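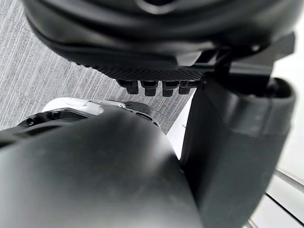 Black housing with four pegs on the underside.

The Mowat Ferry

Beathag Ritchie had the kitchen packed by four in the morning. She left the kettle out, and two cups, and the radio, which belonged to the house.

The boat to Stakalen went at 6:38. If she missed it there was another at noon, but the man with the truck would not wait until noon. He had told her so twice on the phone.

Her brother came down in his socks and looked at the boxes.

"You're taking the blue dish," he said.

"Mom gave it to me."

"She gave it to you to carry to the table."

Beathag took the blue dish out of its newspaper and put it on the counter. He put it back in the box. Then he made the tea.

They had lived in the house at Mowat for 38 years, first with their parents and then without them. The new people wanted it in July. They were from Drendeck and had asked about the damp, and her brother had told them the truth, and they bought it anyway. He was going to a room over the hardware store. She was going to Stakalen, where a cousin had a spare bedroom and a bus stop at the end of the road.

"Did you count the money?" he said.

"It's 997 dollars."

"It was a thousand."

"I bought stamps."

He nodded. She had told him she would write, and he had said that he wouldn't, much, but he'd like to get the letters.

The truck came early. The driver was a young man with a cold, and he carried the boxes out three at a time without asking which were heavy. Beathag stood in the hall with her coat on. There was a pale square on the wallpaper where the barometer had been. She had never liked the barometer, and now she couldn't remember who had taken it.

Her brother walked her down to the slip. It was nearly light. The Lalora was already in with her ramp down, and a woman was leading a goat aboard on a piece of washing line.

"Well," he said.

"You'll want to bleed the radiators before they come."

"I did them last night."

"All right."

She went up the ramp and found a seat on the side facing the town. He stood with his hands in his pockets while the ropes came off. When the boat turned she had to move across to the other side to see him, and the goat was in the way, so she stood up. He had started back up the hill. He stopped at the gate of the house, went in, and a moment later the kitchen light went off.

She sat down and got out the stamps.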